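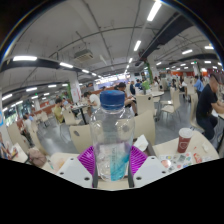 식당 홀에서 손에 드는 그리퍼로 생수병을 잡은 모습. 물이 일부 남은 병은 빈 병과 따로 기록합니다.

핸드 그리퍼로 생활 물건 집기 예시 모으기: 작업 요령

로봇 팔 없이 손에 드는 그리퍼만으로 학습용 예시를 모을 때 쓰는 요령을 정리했습니다. Flastura 작업반이 집 부엌과 공방, 구내식당을 돌며 쓰던 메모를 옮긴 것이라 순서가 조금 들쭉날쭉합니다. 필요한 부분만 골라 보시면 됩니다.

나가기 전
카메라 렌즈는 마른 극세사 천으로 닦습니다. 부엌에서 쓴 다음 날은 기름막이 남아 있는 일이 많으니 안경 닦는 세정액을 천에 조금 묻혀 한 번 더 닦습니다. 손가락 부품의 나사는 손으로 흔들어 보고 유격이 있으면 조입니다. 배터리와 저장 공간도 이때 확인합니다. 배터리가 70% 아래면 충전하고 나갑니다.

생수병 잡기
투명한 병은 배경에 묻혀 윤곽이 잘 안 보입니다. 뚜껑 색이 진하거나 라벨이 있는 병부터 시작하고, 라벨을 뗀 병은 나중에 넣으세요. 잡는 높이는 병 가운데보다 조금 아래가 무난합니다. 반쯤 빈 얇은 병은 세게 쥐면 찌그러지면서 물이 위로 밀려 올라오므로 뚜껑을 끝까지 잠그고 시작합니다. 병 표면에 물방울이 맺혔으면 키친타월로 닦고, 젖은 상태의 예시가 필요할 때는 따로 묶어 둡니다.

동작 속도
평소 손으로 물건을 옮길 때보다 느리게 움직입니다. 다가가기, 쥐기, 들기, 내려놓기 사이에 아주 짧게 멈추면 나중에 구간을 나누기 쉽습니다. 다만 너무 오래 멈추면 그 부분까지 배우게 되니 숨 한 번 쉴 정도면 됩니다. 내려놓은 뒤에는 그리퍼를 완전히 벌리고 뒤로 뺀 다음 녹화를 끝냅니다.

실패한 예시
떨어뜨리거나 미끄러진 것도 바로 지우지 마세요. 파일 이름 끝에 '실패'라고 붙여 다른 폴더에 넣습니다. Ullusano 정리 양식을 쓰는 분은 비고란에 이유를 짧게 적으면 됩니다. '미끄러짐', '너무 높이 잡음' 정도면 충분합니다.

장소 바꾸기
같은 식탁에서만 모으면 그 식탁에서만 잘하는 모델이 나옵니다. 저희는 물건 하나에 장소를 최소 5곳 잡습니다. 구내식당처럼 넓은 곳은 천장 조명이 길게 이어져 투명한 병에 반사가 생기기 쉽습니다. 같은 자리에서도 몸의 방향을 바꿔 몇 번 더 찍어 두세요. 창가와 안쪽 자리를 섞는 것도 도움이 됩니다.

사람이 있는 곳에서는 먼저 관리하는 쪽에 허락을 받고, 얼굴이 나온 영상은 넘기기 전에 흐림 처리를 합니다. 통로를 막지 말고, 남의 식탁 위 물건은 건드리지 않습니다.

그리퍼 청소
주름이 있는 부드러운 부품은 틈에 먼지와 음식 가루가 낍니다. 미지근한 물에 주방 세제를 한 방울 풀고 안 쓰는 칫솔로 결을 따라 문지릅니다. 알코올은 재질에 따라 굳거나 갈라질 수 있으니 설명서를 먼저 보세요. 씻은 뒤에는 그늘에서 말립니다. 드라이어는 쓰지 않습니다. 급하면 마른 수건 사이에 끼워 눌러 둡니다.

개수와 정리
Metport 부엌 세트를 만들 때는 예시가 1,000개 가까이 모였는데, 쓸 수 없는 것은 대부분 렌즈 얼룩과 너무 빠른 동작 때문이었습니다. 하루치를 모아서 보지 말고 장소를 옮길 때마다 앞의 영상 2개를 열어 초점과 밝기를 봅니다. 보관은 물건 이름, 장소, 날짜 순으로 폴더를 나눕니다. 원본은 외장 디스크에 그대로 두고 복사본만 자르세요.

팔이 아플 때
그리퍼를 한 손으로 오래 들면 손목부터 뻐근해집니다. 팔꿈치를 옆구리에 붙이면 흔들림도 줄고 덜 피곤합니다. 왼손, 오른손을 번갈아 쓸 때는 어느 손인지 기록해 둡니다.

최종 수정: 2023년 6월 28일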